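Home | Forums | New posts | Members | Search

Filed under: Humanoids > Setup and Maintenance

Wrist cable and head bundle routing, sorting cell
14 replies | 2 shares

hladun_y
Rebuilt our desk sorting cell in March. Head bundle goes up to an overhead line, arm cables stay outside the covers. I get an encoder dropout on the wrist after 40 cycles, always with the forearm rolled in. Connector is a Wonetti, reseated twice. Photos of the cell:
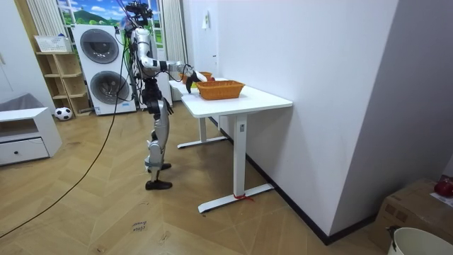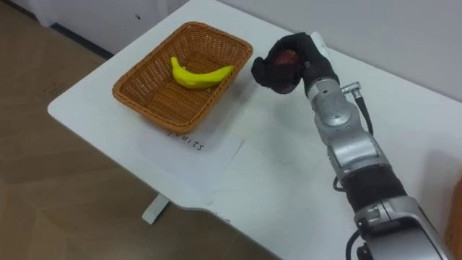
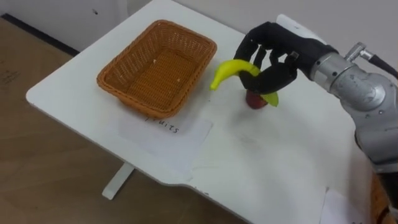
Right-hand basket, tape roll inside:

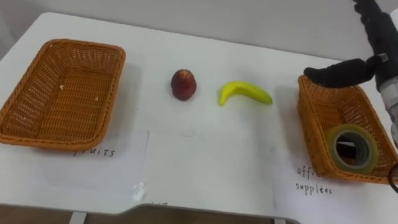
Replies - Cabling

pukovier
Your loop by the black band looks short. Add 15 mm of slack at the wrist and retest before you blame the encoder.

erurside_tech
Disagree. More slack gives it more to snag on, and he's hooking basket rims with that hand. Fit a strain relief at the connector and leave the length alone.

pukovier
A strain relief on a short cable moves the break 2 cm up the arm. Seen it on our own unit.

deak
Get the long cable off the floor as well. One step back and it's under a foot.

hladun_y
Floor cable will go along the baseboard. Swapped the wrist lead for a longer one and clipped it above the band - 40 cycles, no dropout. Strain relief is on order, so you can both be right for now.
Yaroslav Hladun

erurside_tech
Run it again with the forearm rolled in under load. Free-air cycles don't prove much.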